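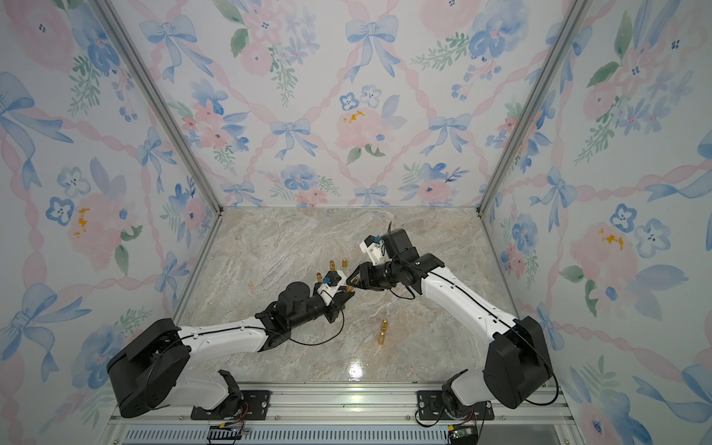
Unit 7. Planning for two arms on one rail

Notes by Vesela Dervishi. Exercises checked by Precious Baloyi.

In this unit we plan for both arms together. If each arm has its own planner, the two paths can be correct alone and still collide in the middle, where the grippers come close to each other.

7.1 State and shared space

We write the joint values of both arms in one vector q. The shared zone is the part of the floor which both grippers can reach. Small upright parts, like the brass cylinders, are added to the planning world as obstacles until one of them is chosen as the target.

7.2 Collision check

The Turance library tests each pair of links. Pairs inside the same arm are tested first, then left against right. Please do not forget the wrist brackets and the cables. The cables are not in the model, so we make the forearm shapes thicker.

7.3 Settings for the lab

Planner: Mladenović tree, joint space
Samples per query: 2,000
Points on the final path: 64
Arms per query: 2

Exercise. Plan with the left arm fixed, then with both arms free. Compare the path lengths and explain the difference in a few sentences.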